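[Idura-closure] [2811] Re: Thread length for interrupted stitches
From: Lorena Farías
To: the list

Dear all,

Thank you to those who answered my question in January. I promised to write when I had more practice with it, so I am writing now, and I ask pardon for my English in the places where it fails.

My subject is again the long thread. In Moron I was taught to begin every line of interrupted stitches with 45 cm and to use the same piece until it became too short to hold. In Ocampo they cut a fresh short piece for each stitch. I have now done both ways for enough evenings to have an opinion.
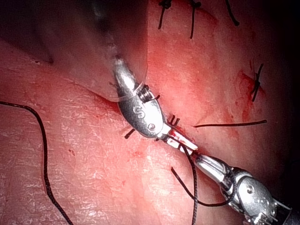 Reading time: 3 minutes

With the long piece, the first trouble is where the thread lies before you need it. Black braided thread is easy to see on pink or pale tissue, and this is a great help, but it goes where it wants. It makes a curve on the surface, it hangs beside the instrument, and if you do not look for it you pull on a part which is not the part you think. I now stop before each bite and follow the thread with my eyes from the needle to the tail. It takes a few seconds and I have far fewer surprises.

The second trouble is passing the needle from one side to the other. I used to let go with the first side too early. The needle turned a little, and then I spent more time correcting it than I had spent on the stitch. My present habit is to keep the needle standing up over the wound, bring the open jaws close to it, and close them fully before the other side opens. I take it near the middle of the curve if I can. If I take it at the point, I damage the point.
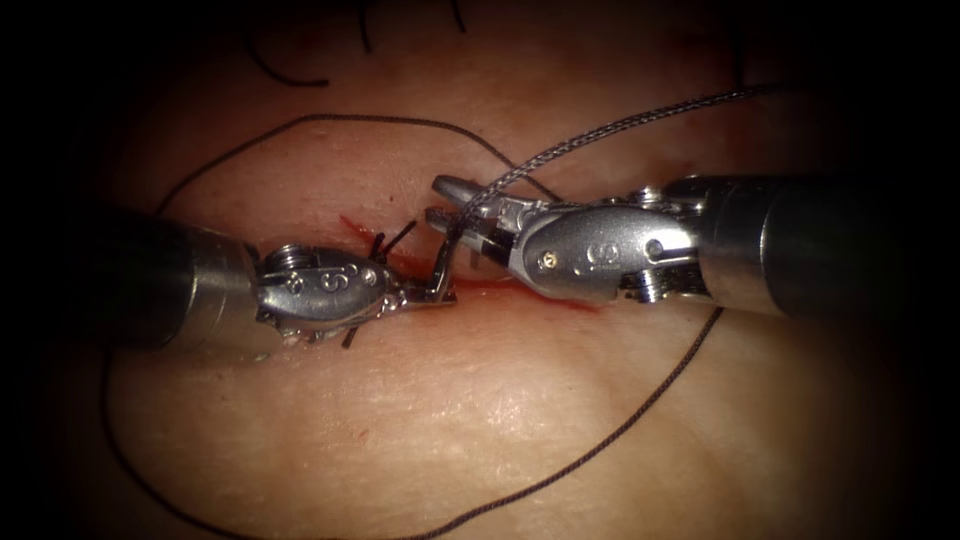

Olga Calvo wrote:
> I do not agree that the length is the problem. When my students
> in Gikville lose the thread it is nearly always that they pulled
> the tail too far through, or not far enough, and then they blame
> the 45 cm. Give them a short piece and they lose that also. I would
> rather see them learn to leave a short tail on the far side and
> make the loop toward themselves, low, near the skin. Also please
> tell them not to tie so tight. The edges should touch and no more.

Olga, I accept the point about the tail, and I have changed this. For the loop I do almost as you say, but I let the long side lie in one big open curve away from the line of stitches. If it lies across the finished knots it catches on their ends, and a caught thread can move a knot that was already good. 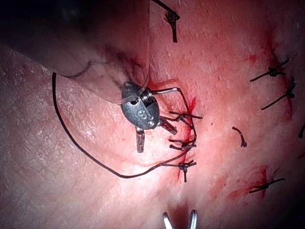 Knots in a row beside the incision, with the long thread kept wide on the other side.

About the tension I am less sure. Braided thread holds well by friction, so a first throw with two turns usually waits for me while I prepare the second one. Then I am tempted to give one more pull, "for safety", and the skin makes a small ridge. I am trying to stop at the moment when the edges meet. I also put each knot to the side of the cut and not on top of it. My old teacher was very strict on this, and I did not understand her reason until I had to remove a row of stitches myself. 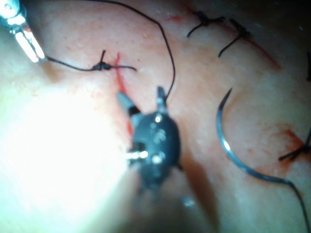

One more thing on the knots. I make 3 throws, in changing directions, and for some time I made more of them out of fear. The result was a thick lump, difficult to cut cleanly, and I could not see that it held any better. When I hold the end I try to take only the last few millimeters, so that there is slack for the next loop. If the tips squeeze the thread in the middle many times, the braid becomes fuzzy there, and I prefer to cut that part away before I continue.

So my answer to my own question: the long piece for a straight line where the stitches are near each other, and short pieces for a corner or a place where I must turn my hands often. I would like to hear from Ocampo if somebody there has tried the long piece again, and how you mark the spacing before you begin. I still do it by eye and my last stitches are always closer together than the first ones.

With kind regards,
Lorena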